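Courses > Housekeeping Skills > Handouts > Session 5

We use cookies to remember your settings and see which pages get read. Accept | Manage

Session 5 notes: bathtubs and hard floors
Posted 3/8/20 by Valdir Furtado

Right, these are my notes from the session, tidied up a bit for those of you who missed it (and for those of you who were chatting at the back, you know who you are). Bring them along in November when we go over everything again before the practical at Omley.

1. The tub

I always start with the bath, and I always start at the rim. People go straight for the bottom, which is fair enough, that's where the ring of scum tends to be, but then they lean over with a dripping cloth and mess up what they've just done. So go round the rim first, then down the inside walls, then the base. The outside wall comes last. With a freestanding tub you've got a big curved outside to think about as well, and the far side of it is the bit everyone forgets!

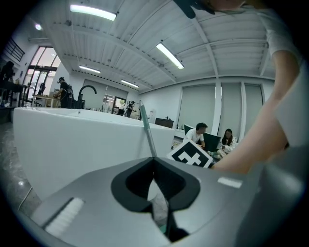 Leave your bathroom cleaner on for 15 minutes if the bath hasn't been done in a while. Go and do something else. I do the mirror. When you come back, a soft cloth should be plenty – please don't use a scouring pad on a glossy surface, however tempting it gets. I ruined my mum's bath that way when I was a teenager and I still hear about it.

Black taps need a word of their own. Limescale shows up on them far more than it does on chrome, and the sprays that shift it can take the finish off too. Warm water, a drop of washing-up liquid, then dry them properly with a clean towel. Don't forget round the back of an arched one, where it meets the base.

Rinse from the top down and dry the rim. Somebody asked if drying is really needed. In a hard water area, yes. At Stevach, where I trained, we did more than 50 baths a week and every rim got dried.

2. The floor

Sweep before you mop, every time, even if the tiles look clean. Marbled grey tile is a devil for hiding dust and hair, so get down low and look along it towards the light. Work from the walls into the middle with short, slow strokes, and keep the bristles on the floor at the end of each stroke (flicking just sends the dust up and it lands behind you).

If there are leads and plugs about, sweep up to them, lift, and sweep under. Don't drag the brush across a cable. A dustpan with a comb edge is a lovely thing to have – pull the bristles through the teeth and all the hair comes off in one go. Hang the broom up by its cap afterwards so the bristles don't get squashed.

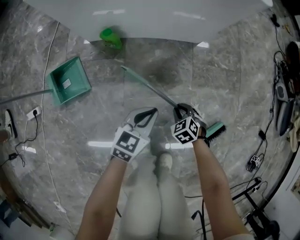
3. To do before next time

Read the Rattanakul chapter on grout, just the first half. Have a go at your own bath using the order in part 1 and jot down how long it took you. If your broom at home is shedding bristles, bring it in and we'll have a look at it together. Spare copies of this handout are in the tray by the door.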